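Mobile Manipulation, Lecture 4: Comparing Two Grippers on Soft Objects
Course notes, Nurkanska, Wed 12 September

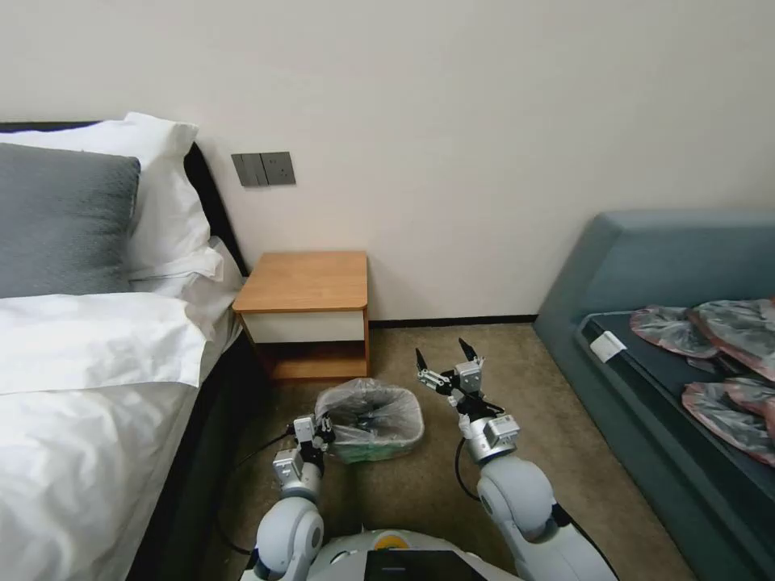 A gripper that works well on boxes can fail on thin film, and in this lecture we discuss how to measure the difference. Our test task is the change of a bag in a small bin. The two grippers start near the bin, one beside the rim and the other raised to the right with its fingers open. Please look at the rim, where the clear bag is folded over the edge and makes many small wrinkles. A wrinkle is a good place to grasp, but the depth camera often gives wrong values on clear plastic.

We compare two finger sets. The Eltora fingers are narrow and stiff. The Flirden fingers are wider and have a soft pad. Each set makes 300 trials with the same controller.

What to write down for each trial:
- finger opening before contact, in mm (maximum 85)
- number of attempts until the film is held
- if the bin moved on the carpet
- if a cable touched the bin or the bed

In the February trials the Eltora set held the film at first attempt in 207 cases. The Flirden results are in the Sayegh report, section 2. Read it before the lab and calculate the success rate for both sets.

Homework: propose one change to the approach angle and explain how you will test it.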